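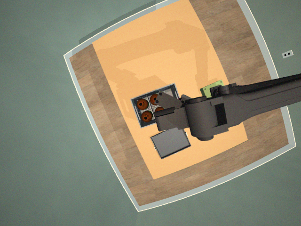 I've worked the packing bench at Norkon for 11 years, and when we were told the bottle job was going to an arm, my first thought was for the two people who do it all day. So this page is for the person in the middle (team leader, shift lead, whoever gets handed it) who has to work out what the job becomes once a machine is doing the lifting. You don't need to be an engineer! I'm certainly not. Start with a top-down view of the simulated bench, if your supplier can give you one, because it shows who needs to reach what. In ours the arm comes in from the right and its wrist hangs right over one side of the divided tray, so the left side was the first place I thought of for a person to stand. I wouldn't have got that from the side view.

What you'll need

The simulation, or at least screenshots of it. A big sheet of paper. The people who do the job now, paid for their time, not grabbed on their lunch break. Biscuits if you're decent.

Step 1: Write down the job as it's done today

Not the job in the procedure binder, the real one. Ekene Idahosa has loaded bottles at our bench longer than anyone and I asked her to talk while she worked. I filled both sides of the sheet. She wipes shoulders, she turns labels to face the front, she sets aside anything that rings funny when it touches its neighbour. Hardly any of that was in the quote from Jendton, who are supplying the cell. The quote said "transfer bottles", which is a fair description of maybe half of what she does.

Step 2: Split it into moving and noticing

Draw a line down the page. On one side goes everything that's picking up and putting down. On the other goes everything that's looking, listening or deciding. The arm gets the first column. The second column doesn't vanish, somebody still has to own it, and if you don't put a name next to each item it'll quietly land on whoever is standing closest – usually the newest starter.

Go through the supplier's pictures with the list in your hand. We had the bench from above up on the wall, four round pieces in a two-by-two tray and the flat grey one just below it, and Ekene asked straight off who'd be checking for chips once the gripper was parked over the top of them. Good question. It went in the second column with her initials on it. 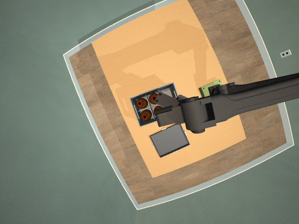 Step 3: Find out what the machine needs from people

This is the bit I'd skipped over in my head. An arm wants everything in the same spot every time, and people don't work like that, so some new habits are coming whether you plan them or not.
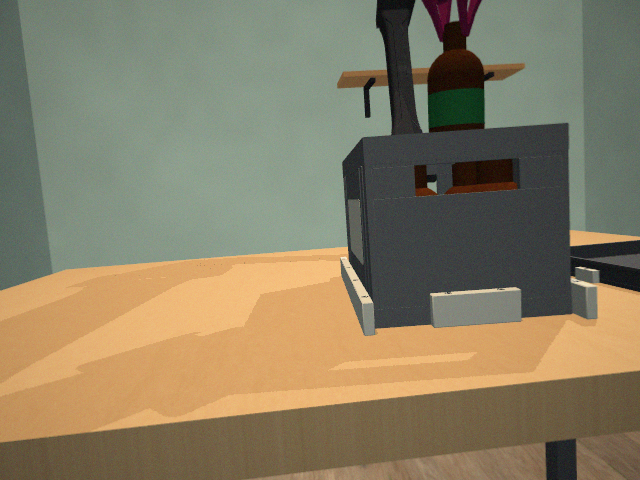 Loading is where our day will change the most. Now, Ekene shoves a crate wherever her back likes it best and works from there. In the simulated layout the dark box sits in among pale blocks at its base, and the pink fingers have hold of a bottle by the neck, up above the green band. So I asked Jendton two things: how far out can the box be before a grab goes wrong, and what does the person do when it does go wrong? Ask both, and get the answers in writing. Then ask how heavy the full box is and who's meant to be lifting it, because you don't want to save someone's wrists and wreck their shoulders.

Tobiloba Olatunji on our afternoon crew raised another one I'd never have thought of. He's left-handed and wanted to know which side the stop button would be on. We've asked for one on each side.

Step 4: Rewrite the roster before the machine arrives

Do it on paper first. Ours had two people at the bottle bench all shift. The draft has one person tending the cell and checking bottles, and the other over on the Amik line, where we're always short, and they swap every 50 minutes. Nobody should be watching an arm for a full shift, it's dull and you stop seeing things. 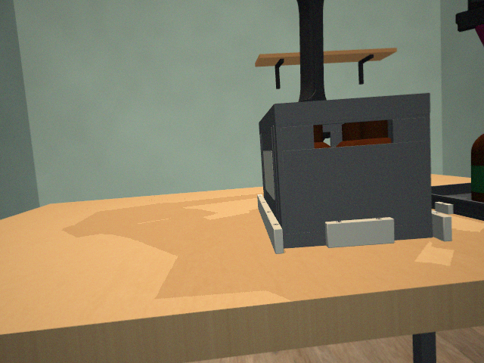 Put the swap times on the wall, and write the pay grade next to each role too. If tending the cell is a new skill then it's a new line on somebody's pay slip, and that conversation goes a lot better in March than it does the week the crate turns up on the loading dock. I had it with our manager over 20 minutes and a cold coffee and he came round.

Step 5: Do a dry run without the robot

Mark the arm's reach on the floor with tape and have somebody be the arm (Tobiloba volunteered, with sound effects). Run a short batch. Have a stoppage on purpose, and see who walks over, what they touch first and whether they know who to call. On our first go three people walked over and all of them thought it was somebody else's job, so we wrote that up on the sheet and ran it again after smoko.

Keep the sheet. Ours is taped inside the door of the Danladi cabinet, next to the spare gloves, and anyone on the crew can add to it in whatever colour pen they find.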